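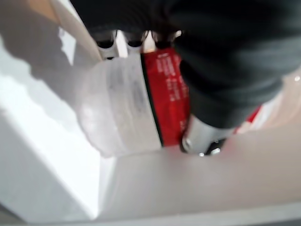 Library > Everyday Materials > Part One: Things We Hold > Chapter 2

Filed under: Packaging, Plastics, Open Textbooks

CHAPTER 2
The Plastic Bottle

Lilian Tanui

Pick up the nearest plastic bottle. If it's empty, so much the better, and if it has a label on it, leave the label alone for now. Lay it on its side on the table and give it a gentle squeeze in the middle. Then squeeze it near the neck, and then near the base. You have just run your first test on a thin-walled container, and I hope you noticed how different those three squeezes felt!

I love this chapter. In Chapter 1 we looked at paper, a material people have been making for a very long time. The bottle is a much younger thing, and yet most of us have handled so many that we've stopped looking at them. We drink from them and rinse them and crush them and drop them in a bin. In the next few weeks you'll be doing a lot of looking, and a fair amount of cutting up, and by the end I'd like you to be the kind of person who turns a bottle over in the store to read the bottom of it. (You will get funny looks. I have been getting them for years.)

What this chapter covers

2.1 The body: walls, ridges and the shape of the base
2.2 The neck and the cap
2.3 The label
2.4 Clear, frosted and cloudy
2.5 What happens at the sorting plant
2.6 Project: take one apart

You'll need a few empty bottles of different kinds, rinsed and drained, with their labels and caps still on. Start collecting them now. A drink bottle, a shampoo bottle and a bottle that held cooking oil make a good starting set. Skip anything that held bleach or drain cleaner.

A thin wall doing a lot of work

The wall of a drink bottle can be thinner than the cover of this book. It has to hold a liquid without leaking, stand up to being stacked and dropped, and let go of its contents when you tip it. It does all of this while weighing a small fraction of what a glass bottle would weigh. How?

Part of the answer is the material. Many drink bottles are made from polyethylene terephthalate, almost always shortened to PET. When PET is warmed and stretched, its long molecules line up along the direction of the stretch, and the plastic gets stronger. Bottle makers use this on purpose. They start with a short, thick tube called a preform, which looks a lot like a test tube with a finished screw neck on the end. The preform is heated, a rod pushes down inside it to stretch it longer, and air blows it outward until it presses against the walls of a mold. The plastic is stretched in two directions in a very short time. The neck is held and isn't stretched, and if you cut across a bottle just below the cap you can see how much thicker it is than the wall farther down.

The other part of the answer is shape, and this is where I start waving my hands in class. Take a flat sheet of paper and hold it by one edge. It flops. Now fold it back and forth like a fan and hold it again. Same paper, same weight, and suddenly it sticks straight out! The ridges on a bottle work in much the same way. A rib that runs around the body helps it keep its round shape when you grip it. Panels give the wall somewhere to bend in a controlled way. A plain smooth bottle with the same wall can feel floppy in the hand, and a floppy bottle full of liquid, with the cap off, is a wet sleeve waiting to happen.

Turn your bottle over and look at the base as well. A bottle for a fizzy drink often stands on a ring of rounded feet. The gas inside pushes outward in every direction, and a flat base would bulge and rock. The feet let the base take that push and still stand level. A bottle for still water has less pressure to deal with and can have a simpler bottom.

A note on seeing clear things

Clear plastic is hard to draw and hard to describe, and you'll find this out the first time you try to sketch your bottle. What you see is mostly light: a bright streak along one side, gray smudges where the wall curves away from you, whatever happens to be behind it. Move the lamp and the whole thing changes. Some bottles have a frosted look that softens everything, and that may come from the plastic, from the mold surface, or simply from a thousand small scuffs.

My advice is to lay the bottle down on a plain surface and draw the label first. The label has firm edges and solid color, and once it's on the page you have something to measure the rest against. A bright red label wrapped around a clear body is a gift to a beginner. The ridges will follow - they usually run parallel to the label's edge.

Students at the Gundstead summer course do this exercise every August. The first sketches tend to show a perfect outline with nothing inside it. By the second week they are full of shadows and smears and tiny bright hooks of light, and they look like bottles.

Why the label deserves its own section

It would be easy to treat the label as decoration. Please don't! It is a second material wrapped around the first, often made by a different company, and it has its own job to do. It carries the name, the contents, the date codes and the rows of tiny print that most of us never read. It has to survive being handled with wet fingers. And when the bottle is thrown away, it has to come off.

There are several ways to put a label on a bottle. A wraparound label is a strip with glue where it meets the bottle and where its ends overlap. A pressure-sensitive label is a sticker. A shrink sleeve is a printed tube that slips over the bottle and tightens with heat, and it can follow curves that would wrinkle a paper strip. Run a fingernail along the edge of yours and you can probably tell which one you have. Paper tears with a fuzzy edge. Plastic film stretches a little before it gives.

Take two bottles from the Górecki collection, which we'll be following all through Part One. Both held juice and both are PET. One wears a narrow wraparound strip and the other a full sleeve from shoulder to base. In a sorting plant, the light-based sensors that recognize plastic need to see the bottle itself. The narrow strip leaves plenty of wall showing. The full sleeve can hide nearly all of it, and if the sleeve is made of some other plastic, the bottle may end up in the wrong pile. So a choice made for the store shelf has a long tail, and Section 2.5 follows it all the way down.

Words to know before you start

Preform: the thick tube that is heated and blown into a bottle.
Finish: the threaded top of the neck. The word sounds odd for the part that gets made first, but it comes to us from glassmaking.
Shoulder: the slope between the neck and the body.
Panel: a flat or slightly curved area of the wall, often where the label goes.
Rib: a ridge or groove that stiffens the wall.
Resin: the raw plastic before it is shaped, usually in pellets.
Parting line: the faint seam where two halves of a mold met. Look for it on the side of your bottle with a lamp behind you.

Your bottle notebook

Give each bottle a page. At the top, write what it held and where you got it. Weigh it empty with the cap, then without. Measure the height and the widest part. Copy the number inside the small triangle on the base, if there is one. Describe the label in a sentence or two and say how you think it was attached. Leave the bottom half of the page blank for what you find when you cut it open in Section 2.6.

Do use a notebook made of paper. It will get damp and you'll be writing with one hand while the other holds a bottle that wants to roll off the table. Mine has juice on almost every page, and I can still read my notes on the Draltonen shampoo bottle, with its lovely thick base and its cap that took me 39 tries to get the hang of.

Go rinse something out and turn to Section 2.1. We begin with the ribs.

More from Everyday Materials
Chapter 1: Paper, Folded and Flat
Chapter 3: The Tin Can and Its Seams
Chapter 4: Jetier Jars and the Trouble with Lids
Teaching notes: setting up a cutting station
Reader letters: bottles from Gundstead
Word list for Part One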